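**Budgeting a gift box cell: what goes in besides the arm and gripper?**

Posted by Arnel Agbayani, Monday, March 4, 2019

We pack rigid gift boxes by hand at Flinwood, 600 a day at peak. I need a capital request in by August. The arm and gripper are quoted. What else belongs on the sheet? The lid, with its ribbon and bow, is the part I can't price.
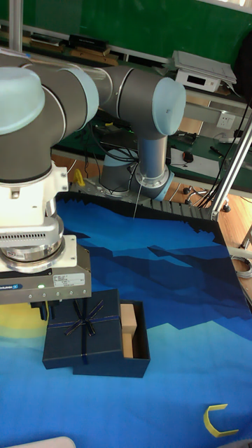 *Vostemo Users' Bulletin, no. 53, p. 70*

The article cited there covers arm selection and stops before tooling.

**Mark Anthony Buenaventura**

Price the fingers separately from the gripper body. Catalog blanks are cheap; machined ones with pads are a separate line, and you need a spare set. Then check the stroke against your widest box, lid on. 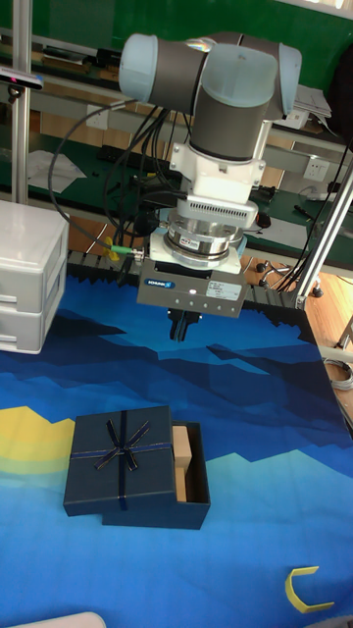 Villalba disagrees about the spare set and would put the money into a second box fixture first. I'd still order both. Add guarding, a risk assessment, cable management and integration hours. Our integration came to 157 hours, almost double the quote.

**Rodis**

just get a used arm, the rest is small stuff

**Arnel Agbayani**

Used is out, purchasing wants a warranty. Fingers and fixture are now separate lines — thanks.

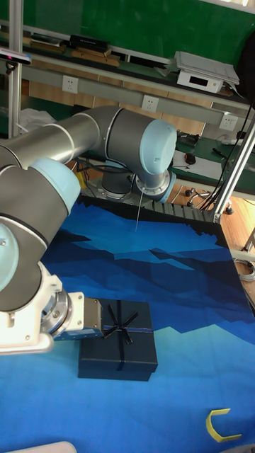
*Fig. 3. Gift box held at the side, lid on.*

Still open: whether pads go under tooling or consumables.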